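Économie et droit du sport – Séance 4
Enseignante : Inmaculada Lozano
Billetterie, politique de sacs et revenus des jours de match : qui paie quoi ?
Version du 10 octobre 2019

Rappel de la séance 3
Nous avions laissé le club de Rarnwood avec un stade à moitié plein et un président convaincu que le problème venait de la météo. Revoir la distinction entre recette de guichet, recette d'abonnement et recette annexe (buvette, parking, écharpes). Ceux qui confondent encore chiffre d'affaires et marge sont priés de relire leurs notes avant l'examen, ou de se présenter à la présidence d'un club.

1. Le spectateur, cet actif circulant
Un match amène du monde. Le monde achète un billet, puis fait la queue, puis mange. L'économiste du sport s'intéresse surtout à la deuxième étape, que les clubs décrivent dans leurs brochures comme « l'expérience d'avant-match ».
Prenons le cas que nous suivrons toute la séance : une rencontre Rarnwood – Metley, 1 287 entrées payantes, dont 339 abonnés. L'abonné a déjà payé sa place. Il n'apporte donc, le soir du match, que ce qu'il dépense dans l'enceinte, et il le sait : il arrive volontiers au coup d'envoi, après avoir dîné chez lui.
Notion à retenir : la dépense annexe par tête. On divise les recettes annexes par les présents, et non par les billets vendus. La différence s'appelle les absents. Dans les rapports annuels, elle s'appelle autrement.

2. Le sac à l'entrée
De plus en plus d'enceintes limitent la taille des sacs, voire n'admettent que les sacs transparents. L'argument officiel est la sécurité et il est sérieux : un contrôle visuel va plus vite qu'une fouille, et une file plus courte est aussi une file moins dangereuse.
L'argument comptable est plus discret. Un sandwich dans un sac opaque passe parfois. Dans un sac transparent, il devient un sujet de conversation avec l'agent d'accueil.
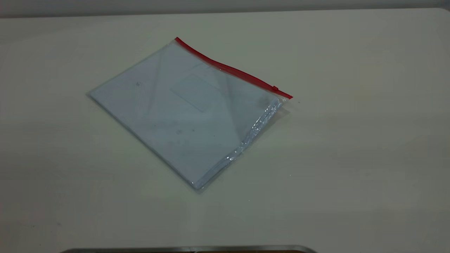

Sac en plastique transparent à fermeture rouge

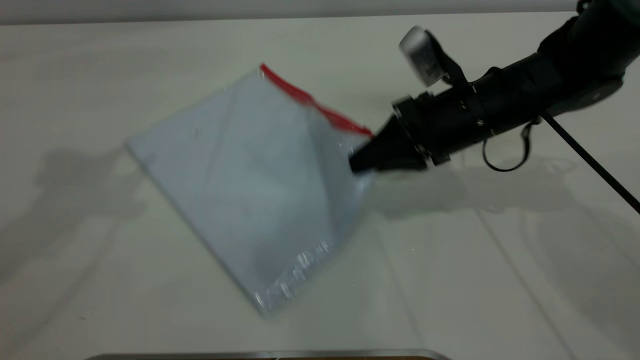 Sur le plan juridique, trois questions se posent. La restriction figurait-elle dans les conditions générales au moment de l'achat ? Le spectateur en a-t-il été informé de façon lisible (un renvoi en bas de page vers une autre page ne compte pas comme un sommet de clarté) ? Existe-t-il des exceptions, notamment pour le matériel médical et les affaires d'un nourrisson ? Un règlement intérieur affiché au tourniquet arrive un peu tard pour quelqu'un qui a acheté sa place trois semaines plus tôt.

3. Étude de cas : la consigne de Metley
Pour le match retour, Metley ouvre une consigne payante devant le portail nord et en confie l'exploitation à la société Talum. 54 sacs y sont déposés, dont 43 avant le coup d'envoi. Le directeur commercial parle d'un succès. Le directeur de la sécurité aussi, mais pas pour la même raison : il aurait préféré zéro.
On voit le conflit d'objectifs. Si la consigne rapporte, le club a intérêt à ce que les gens se trompent de sac. Si elle est gratuite, il a intérêt à bien les informer. Le tarif agit donc sur la qualité de la communication, ce que les modèles classiques de billetterie négligent presque tous.
Autre point, souvent oublié : le contrat avec l'exploitant. Talum perçoit un fixe plus un pourcentage. Qui répond d'un ordinateur portable perdu à la mi-temps ? Relire l'article sur la responsabilité du dépositaire distribué en séance 2 – oui, il servait à quelque chose.

4. Qui touche la recette annexe ?
Cas simple : le club possède le stade et tient lui-même la buvette. Tout revient au club, y compris les saucisses invendues.
Cas fréquent : la commune possède le stade, le club le loue, et un traiteur (dans notre dossier, la maison Iglesias) exploite les comptoirs. La recette se partage alors à trois, et chacun pense que les deux autres gagnent davantage. Vérifier toujours :
– la base de calcul du pourcentage (hors taxes ou non) ;
– la présence d'un minimum garanti ;
– le sort des matchs reportés ou joués à huis clos ;
– qui fixe les prix, et qui se fait siffler quand ils montent.

Travail pour la séance 5
Rédiger une note d'une page à l'attention du conseil d'administration de Rarnwood : faut-il adopter la même politique de sacs que Metley ? Prendre position. « Cela dépend » est accepté à condition de dire de quoi, et à combien cela se chiffre.
Lecture : chapitre 6 du polycopié, sections 1 et 2. La section 3 porte sur les loges et ne sera traitée qu'après les vacances.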